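Mersha logged the Cimska jaws at 886 cycles and the Plasitz jaws at 905. Both slipped on cloth. Neither slipped on sponge.

"Run the pair again," Ogunleye said.

"We have 79 good grasps."

"Mevell wants 2,000."

Mersha zeroed the force readings and started a new sheet. He wrote the date, 11/01/2021, and under it: sponge left, bag right.

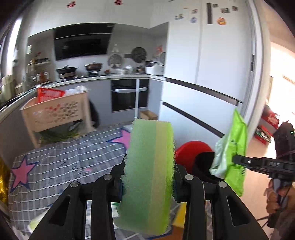 Green sponge held upright in the jaws; lime-green bag in the second gripper.

He closed the sheet at grasp 80.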